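Textile Workshop Notebook, Takden
March
Entry by Theda Thiele, for the knitting bench

Swatch trials for the Flarano pullover, second round. Present in the morning: N. Quintana and Y. Alcaraz. The first round was knitted on 4 mm needles and came out too dense at the yoke. The purpose of this session was to repeat it on 4.5 mm and to settle the cast-on for the sample garment. 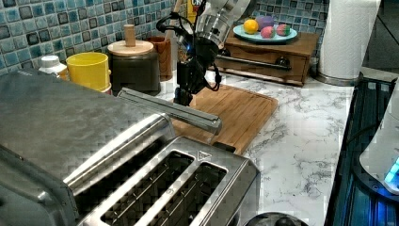
Reading time: 2 min

Yarn: Yin, undyed, from the cone marked 3142. The cone was weighed before use and entered in the stock book. Ms Alcaraz wound off three small balls, one for each swatch.

Swatch A, stocking stitch. Cast on 30, worked until square, bound off loosely. Edges curl as expected. The fabric is softer than in the first round and is acceptable for the body.

Swatch B, moss stitch. Same cast-on. Two errors in the fourth row, left in place and marked with thread. Ms Quintana considers the stitch too heavy for the cuffs and I agree.

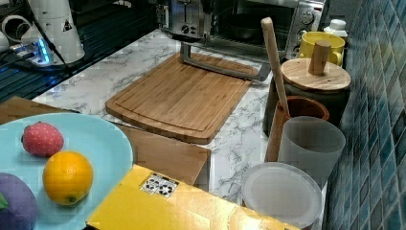
The remaining question on Swatch B is whether it should be kept for the pocket linings. It holds its shape well and does not pull at the corners. A decision is deferred until Leire Villanueva has seen it.

Swatch C, two-by-two rib. Cast on 30 with the long-tail method and again with the tubular method. The tubular edge recovers better after stretching. It takes longer to work, and the written pattern will need a clearer explanation of the first two rows. Draft wording to be prepared by X. Huerta. 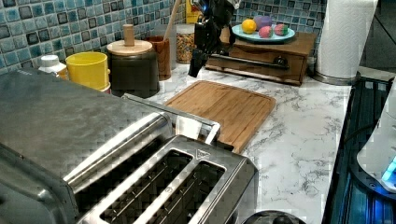
Washing and blocking

All swatches soaked in cool water with Celtell wool wash, pressed in a towel and pinned out flat. No steam. Measurements will be taken only when the pieces are fully dry. In the first round they were measured damp and the figures had to be struck out.

Provisional stitch count for the body at the chest: 133, to be adjusted once the tension is confirmed. An odd number is awkward for the rib and will probably have to change.

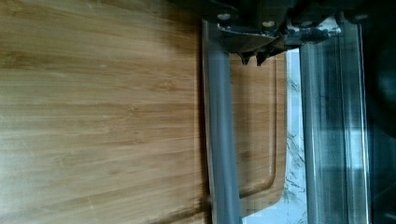
Outstanding

Confirm tension on A and C when dry.
Order over 10 further cones of Yin if the count stands. L. Villanueva to approve.
Replace the worn 4.5 mm circular needle; the join catches the yarn.
Copy the tubular cast-on notes into the pattern file.
Return the blocking pins to the drawer with the T-pins kept separate.

T. Thiele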